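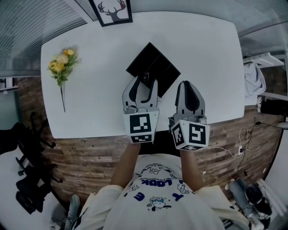 Standing at the large white table, Rimholm.

The Rimholm centre opened its doors to tenants in October, and its programme manager has spent much of the time since then on a less visible matter: the hours people keep. The centre houses 12 organisations, among them Trukix and the Ó Riain language school, and each arrived with its own view of when a working day should begin.

"We inherited a timetable written for a single employer," the manager explained. "It had one lunch hour for the whole building. The kitchen seats four."

Under the revised policy, dated Oct 26, 2020, lunch is taken in two sittings and tenants may apply for evening access. The manager received 206 written comments during the consultation. Many dealt with heating after six o'clock. 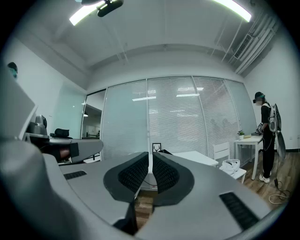
Wooden flooring and white wall base at Rimholm.

Asked whether the evening rules favour larger tenants, the manager disagreed. "Ceker is our smallest member and was the first to apply. The form is one page. I would like to see more of them come in."

Noise has been harder to settle. The language school holds its oral classes in the late afternoon, when others are making telephone calls.

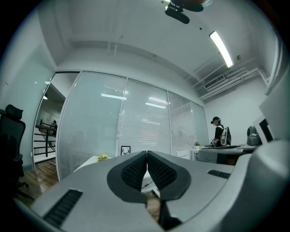 "We moved two classes to the upper floor," the manager said. "The teachers have asked for better chairs up there, and that request is before the board." A decision on the chairs is expected with the spring budget.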